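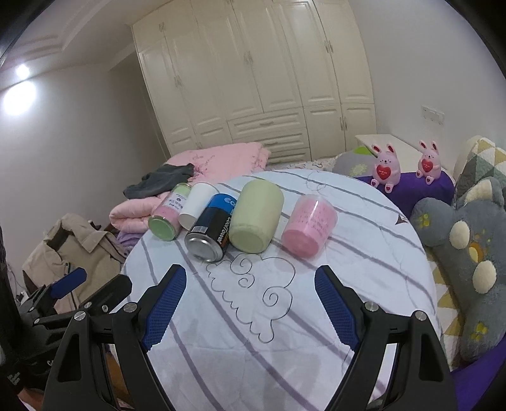
Zededeo, the cloud tablecloth for small round tables, is back in the shop

Ratovholm, 2020-11-05

Tuvska is restocking Zededeo, and I get to be the one to announce it, which makes me very happy because I drew the thing. If you bought one from the first batch, hello again and thank you. If you've been on the waiting list since April, you can finally stop checking your inbox!

Some 4000 cloths came in with the new batch from the Metwally print works, and they're folded, labeled and ready to mail. The list stood at 873 names this morning. Everyone on it gets an email with an order link before the general sale opens, so please look in your junk folder too (ours has a bad habit of landing there).

For anybody meeting it for the first time, Zededeo is a white cloth with long greyish-purple stripes running across it on the diagonal, and curly clouds drawn over them in a thin dark line. The clouds have spirals inside. I drew the first one on the back of a delivery note with a pen that was running out, and I liked how skinny the line came out, so I kept it that way for all of them. The curls come in different sizes and they don't match from one side to the other. I've had a few polite emails asking if that's a printing fault. It isn't, I just draw like that.

I made it for the little round table in the bedroom. You know the one. It starts out holding a book, and then all the stuff with no other home moves in: a paper cup, a pink cup, that big yellow-green bottle, the can your CoolTowel came in. I tried plain white first and every single thing on it looked like clutter. On bright patterns it was worse, I couldn't find anything. Soft stripes turned out to be the happy middle for me. Pinks and greens look cheerful against them, and even a black can with a bright blue band gets along fine.
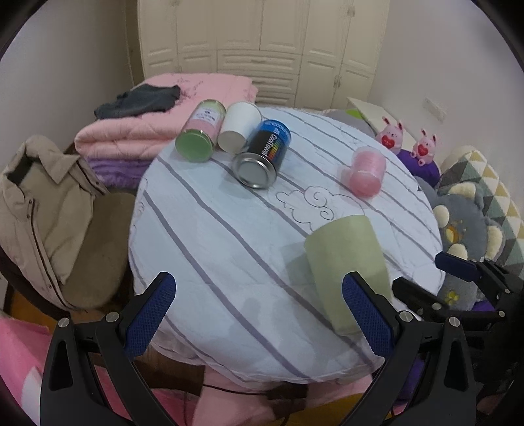 HOME TEXTILES / TABLE LINEN

What's the same and what's new

The print is the same. I was tempted to fiddle with it, I always am, but so many of you wrote in hoping to buy a second one to match the first that I put the pens away. Same clouds, same grey-purple, same slant to the stripes.

The edge still hangs loose over the rim of the table in soft gathers, and it's still a tiny bit see-through down at the hem. Some people iron theirs flat and some let it bunch up however it wants. I'm firmly in the bunching camp, but you do what you like.

New this time: there are 2 sizes. The original one stays, and there's now a larger one for those of you who wrote to say it looked more like a hat on your table than a cloth. Fair enough! The larger size isn't the old drawing blown up. The clouds are the same size on both and you simply get more of them, with more stripe in between.

The care label is new too. The old one was stiff and scratchy and it stuck out, and I heard about it a lot. This one is soft and sewn in flat. Wash the cloth by itself the first time, then with light colors after that, and hang it up by the edge to dry.

How the first batch went

We sold 3690 cloths from the first batch. I had planned on that lasting us well into next year and it didn't come close, so the waiting list got set up in a hurry and the page for it was not pretty. Sorry to those who signed up twice because the button did nothing the first time. We've cleaned out the doubles and you've kept your earliest spot.

The letters have been my favorite part. Plenty of you use the cloth in the bedroom like I do, for cups and bottles and whatever was in your pockets. Others have it under a sewing basket, or a lamp, or a very large fern. One customer lays hers over a moving box until she gets around to buying a table, and says she's stopped looking for one.

Where to get it

Zededeo is sold in the Tuvska online shop and over the counter at our store in Ratovholm, down the steps beside the shoe repair. Both sizes are hanging in the store window, so you can come in and feel the hem before you decide. Shops that would like to carry it can ask us for the trade sheet, which has the folded measurements and the carton details.

For press

Loan cloths in either size are available for home and interiors pages. Please tell us which size you need and when you'd like it, and pop it back in the same bag when you're finished. Flat artwork of the cloud print can be sent on request, along with a few of the early pen drawings if you can put up with the coffee rings.

About Tuvska

Tuvska is a small household textiles company in Ratovholm. We draw and sell tablecloths, tray cloths and dish towels, and Metwally does our printing. Press and trade requests go through the contact form in the online shop, marked Zededeo in the subject line.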